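**Metal bin for the block set, keep or change?**

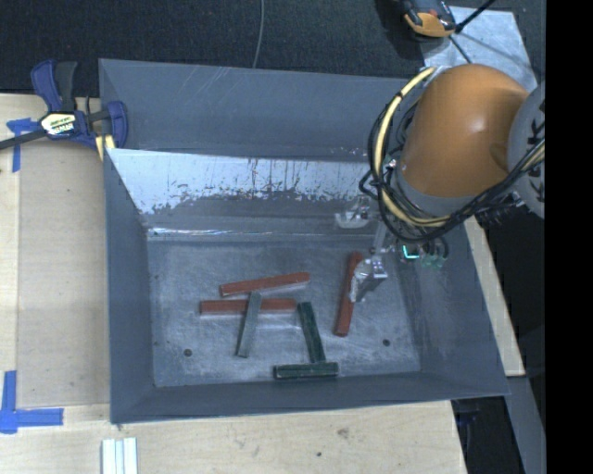 Page 3 of 40

**siltier_70** wrote (2 November 2018):
I keep the red and green blocks in this grey metal bin. The sloping sides are good, because the hand goes in easily. But the floor is scuffed already and I find the noise very strong. Should I change to a wooden tray? I bought the bin in July from Arus.

**pirvu** wrote:
Keep it. Wood takes marks also, and a tray has low walls. My blocks were always under the cupboard.

**lesteck427** wrote:
I don't agree with pirvu. A metal floor is hard on painted edges. One of your dark green ones looks worn already, the one near the front wall. I would put felt inside.

**siltier_70** wrote:
I don't know if the bin did that, the set was second-hand. With felt, do I cover the two small round holes?

**pirvu** wrote:
Leave them open, then you can shake out the dust. Felt collects it terribly.

**lesteck427** wrote:
So cut the felt around the holes. Mine is 3 mm thick and I wash it by hand.

**siltier_70** wrote:
Thank you both. I will try the felt first, without glue.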